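Stop Treating the Gripper Tips as Furniture

Most of the arguments I hear about small two-arm cells are about software. Which policy, which planner, how many demonstrations. I have looked after a cell of this kind for long enough to hold a duller opinion, and it is that the part most worth arguing about is the last few centimetres of each arm, along with the cables that run to it. That is where the cell goes wrong, and it is the part that gets the least time on the maintenance sheet.

Our cell is a pair of black arms facing a tabletop. It packs and unpacks bathroom goods for a project called Vullora, which is meant to find out whether a cheap cell can handle the sort of mixed order a small shop sends out. The arms came through a reseller, Ponex, with a service plan that is sensible as far as it goes. It asks for the joints to be checked every 2000 hours of running and for the bolts at the base to be checked at the same time. It says almost nothing about fingertips. There is one line telling the owner to replace them "when worn".

Worn is a poor word to hang a schedule on. A tip doesn't look worn until long after it has stopped doing its job well. On a box or a block you can get away with this for months. On anything sealed in thin clear plastic you can't. The wrapper slides over what is inside it, so the grip has to hold the plastic and the handle together, and a tip that has gone slightly smooth will hold only the plastic. The arm lifts, the wrapper comes up, and the toothbrush stays low and swings. The log calls that a successful grasp. Then the thing drops on the way to the basket and somebody spends an afternoon retraining a model that had nothing wrong with it.

I have been that somebody. We lost most of March to it. The failures crept up slowly and we blamed the lighting, then the camera calibration, then the new wrappers. When we finally changed the tips, which took 12 minutes including the search for the right driver, the drop rate went back to where it had been in winter. 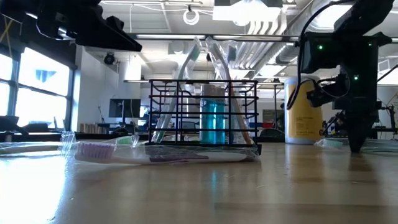
How often should the tips be changed on a cell that handles wrapped goods? Every 100 hours of running, whatever they look like, and sooner if a tip has touched the table hard enough to leave a mark.

I know the objection to this, which is cost. A pair of tips for each arm, changed that often, comes to more than the rest of the service plan put together if you buy them from the arm's maker. We don't. We have them moulded by Toivonen, a small shop that makes seals for pumps, and the price stopped being a matter for discussion. The first batch was too soft and tore at the point. The second was fine. Any town with some light industry has a firm that can do this, and they will probably understand rubber better than the people who sold you the robot.

The cables deserve the same treatment. On our arms the cable is left in a loop with enough slack for the full reach, and a loop will rub or catch on something sooner or later. The plan wants the connectors inspected. I would put the loop first. Run the arm slowly through its whole range at the start of the shift, watch the cable and nothing else, and move any clip that lets it drag across the goods or pull tight at full stretch. It takes 60 seconds an arm. Indicator lights won't help you with this. A green light tells you that a board has power and is content with itself, and ours stayed green through every one of the dropped brushes in March.

A glossy table is another thing I would have off the sheet of fixed items. Ours is wood with a shine on it, chosen for its looks, and it throws back the windows and the ceiling lights in the morning. People in my position tend to accept the table as given and tune around it. A matt mat costs very little. We haven't bought one yet, for reasons that are to do with who signs for what, and I would like that noted.

There is a fair case on the other side. A colleague at Tonavmont, where they run a similar cell on tinned food, says that a fixed tip change is wasteful and that the right answer is to measure slip and change on evidence. In a plant with sensors in the fingers I would agree. Our grippers close and report how far they closed, and that is all. With nothing to measure slip, a fixed number of hours is the honest way to do it, and it has the advantage that a person new to the cell can follow it on the first morning.

So my request to anyone writing a service plan for one of these cells is a small one. Put the tips on the first page with a number beside them. Put the cable run under that. The joints can go on page two, where in my experience they will wait quite happily until their hours come round.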